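4.2 Working rules for the two-arm cell

Our group (Hidayah Tambunan, Bram Jansen) wrote five rules before running any trials in the Bedau simulator. Rule 1: only one arm may be inside the cabinet at a time. Rule 2: the drawer has to be open before a gripper enters it - no pulling and reaching in one motion.
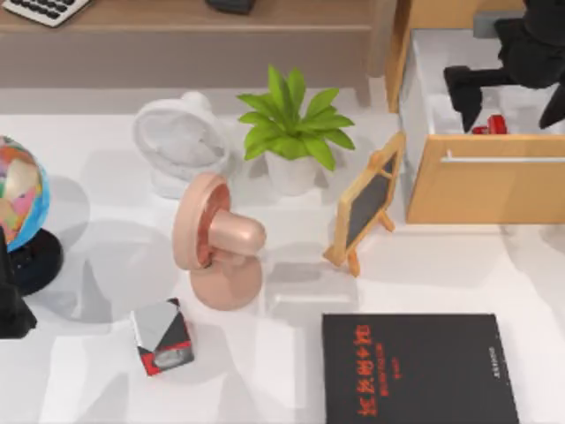

Rule 3 covers clutter. Objects on the table stay where the layout file puts them, and a trial that knocks one over is logged as a fault even if the pick succeeds. We logged 27 faults in 126 trials. Rules 4 and 5, on speed limits and stopping, are in Appendix B.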